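Home | About | News | Projects | Contact

Print this page | E-mail this page

PRESS RELEASE
17 Oct 2020

Plomwood opens simulated bedroom to outside operators

Plomwood has begun collecting examples for its household tidying system in a simulated bedroom, and is inviting operators from outside the company to take part. The work belongs to the Fledow project, which is building a learning system for two-armed robots from recorded demonstrations.

In each session an operator steers both arms of a simulated robot while the software stores the movement of every joint together with the view from the robot's cameras. The learning system is later trained on these records. A session lasts 14 minutes and covers one task, such as picking up a small item from the bed or moving it from one side to the other. 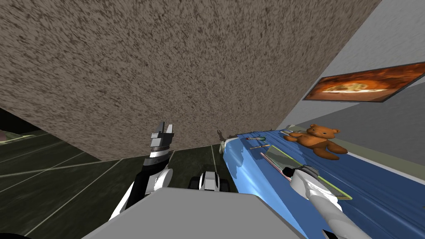

Operators work from their own desks and need only a headset and a pair of hand controllers. The first group has 16 members, most of them new to this kind of work. Each completes a short practice course before any of their sessions are kept.

"We want ordinary attempts, including the slow ones," said Tudor Dinu, who leads the project at Plomwood. "If an operator misses an item and goes back for it, that stays in the record. The system has to learn how to recover as well."

The items are moved between sessions so that the same task never starts from quite the same place. Sorin Căpraru, who prepares the rooms, said that soft surfaces had taken the most effort. "A blue sheet with folds in it is harder to get right than a table top – the items settle differently and the gripper has to come in at another angle."

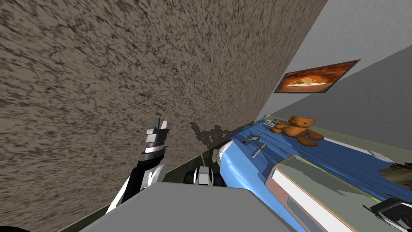

The simulated bedroom, with a teddy bear, hand tools and a large flat item on the bed and the robot's left gripper raised.

Sessions are checked by a second operator before they are added to the collection. Those with missing camera views or broken joint records are removed. Sessions in which the task was not finished are marked as such and kept apart – they will be used for testing.

The bedroom is one of nine rooms planned under the project. The software that runs them, Bogdan, was developed with Madska, which also supplies the controllers. Eleven further operator places are open, and applications close at the end of October. Applicants do not need a technical background but should be able to give two sessions a day.

Enquiries about operator places should be sent to the Plomwood press desk.

Related items
Fledow project: questions from new operators
Madska and Plomwood extend controller agreement
Bogdan: notes on the latest version
Kitchen room enters testing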